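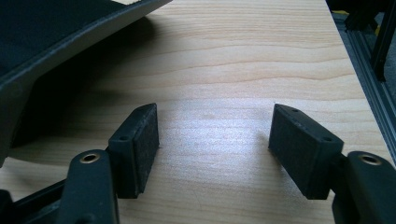

The hand-held gripper, open over the wooden table.

I took Wednesday afternoon off to go to the open day at Skistley. I had signed up in July and then forgotten until the reminder came. The building is on the far side of the rail yard, and the parking lot was full by 1:30, so I left the car by the tire shop and walked.

They split us into groups at the front desk. Mine was led by Jin-sol Pyo, who runs the data side of a project called Gestar. The first stop was a hallway with posters, which I mostly skipped. The second stop was the one I had come for.

Gestar is their attempt to teach a robot arm to do small table jobs by having people do them first. A person holds a gripper in one hand, with a camera on it, and picks things up and puts them down. The recordings go to the training group. So far they have 1,365 recordings they consider good enough to use, and they want 2,000 before they start the next round. Jin-sol said the ones they throw out are usually too fast. People get bored and start to hurry.

I had pictured something shinier. The gripper is black plastic, with two fingers that swing in toward each other and brass-colored bushings where the parts pivot. Each finger ends in a blocky pad with a rough, matte face, a bit like felt or foam. I asked what the pads were made of and was told they had been through several versions and the current one came from a supplier named Vukadinović. The older pads were smooth and let go of anything with a coating on it. The new ones hold better but pick up lint, and somebody has to go over them with tape every morning.

Visitors were allowed a turn. Mererid Llewellyn, who was in charge of the table, put out a plastic cup and told me to move it from one side to the other without looking at my own hand. I got it on the third try. The trouble is that you don't feel much through the tool. You squeeze and have to judge by eye whether you have the thing or not. She said most new people squeeze too hard, and I did. The man after me, who repairs sewing machines, got it on the first try and then asked to do it again.

We each got nearly 30 minutes there, counting the waiting. My hand was a little sore afterward – the grip is made for someone with longer fingers than mine.

After that we went upstairs to see the arm itself. It ran a sorting routine with blocks and did fine until it came to one lying on its edge, where it stopped and stayed stopped. Jin-sol restarted it from a laptop and it went on from the next block. I liked seeing that more than the video they showed later, where everything went right.

There was also a talk by a company called Mulell about warehouse carts. I stayed for 10 minutes of it. The room was warm and the slides had very small type.

Coffee was free, sandwiches were not. If you go next year, sign up for the early group, as ours had to skip the machine shop to stay on schedule. I asked Mererid whether they would let people come back and record a full session, and she wrote my email address on a list. A session is 2 hours with a break in the middle. I said any afternoon except Friday would work for me.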